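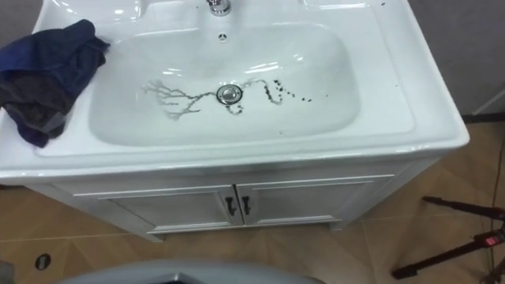 Teaching by demonstration in household robotics

Teaching by demonstration is a method of preparing a robot for a task by having a person carry out the task through it. The person either moves the arms directly by hand, known as kinesthetic teaching, or controls them from a separate station, known as teleoperation. Joint positions and camera views are recorded together and later used to train a control program.

Bathroom cleaning is a common subject. A basin is curved and glossy, and dark residue on its floor may branch into fine lines that pass close to the drain stopper. A cloth changes shape each time it is gripped, so its path is difficult to write out in advance. 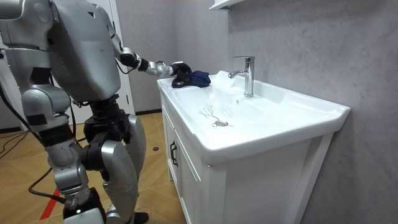
With a humanoid robot, the operator must also manage reach and balance while the hand holds the cloth at the rim. Operators are usually taught to bring the cloth into contact before starting a stroke, and to end the recording if the grip is lost.

The Florkum method, described by Ritu Maurya and Gervasio Quezada, divides a wiping task into 5 stages: approach, grasp, contact, stroke and release. Each recording is limited to 30 seconds per stage. The Denberg collection follows this division and holds 3000 recordings. Critics have noted that habits of a single operator can pass into the trained program, and later work at Olton assigned several operators to each task.

Last revised 2021-10-10 | Contact | Copyright Shakya Reference | Back to top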